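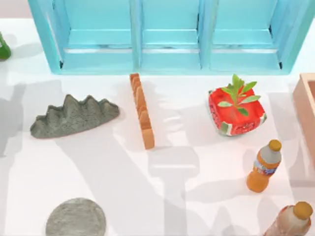

Ayer terminé de pasar a limpio las cuentas de la biblioteca de Palcombe y quería dejar aquí unas notas, por si a alguien le sirven. Van varios mensajes.

Fuimos a pedir el catálogo antiguo en agosto. Nos dieron dos cajas de fichas y un cuaderno de entradas. El cuaderno empieza en la página 9; las anteriores están arrancadas.

El catálogo impreso dice 2.373 títulos. En las fichas salen 1.832. La diferencia no son libros perdidos, o no todos: muchas obras en varios tomos tienen una sola ficha y en el impreso van tomo a tomo.

Sandrine Chevalier me avisó de esto antes de empezar y no le hice caso. Perdí dos tardes buscando tomos sueltos de una enciclopedia que estaba entera.

El fondo Poulain es otra cosa. Son 200 volúmenes, casi todos de viajes, que entraron de golpe y se quedaron con la signatura de su dueño: una letra, un punto y el número de balda. Si alguien cambia de sitio un estante, la signatura deja de servir.

Por eso no me gustan las signaturas por ubicación. En una casa funcionan bien. En una biblioteca que se ha mudado dos veces (primero a Stundatgate y luego de vuelta) son un lío.

Lo que hemos hecho: conservar la signatura vieja en una nota y poner una nueva por materia. No se borra nada. Quien venga con una cita antigua podrá encontrar el libro igual.

Una duda que sigue abierta: hay fichas con un sello que dice Kovulwood y una raya en lápiz rojo. Puede ser un préstamo entre bibliotecas o un expurgo. Si alguien ha trabajado con fondos de allí, que me escriba.

También me preguntaron por el programa. Una hoja de cálculo con once columnas. Para menos de 3.000 registros no hace falta más - y se puede abrir en cualquier ordenador.

Mañana subo la lista de materias. Faltan por revisar las de botánica y las de música, que están mezcladas desde la segunda mudanza.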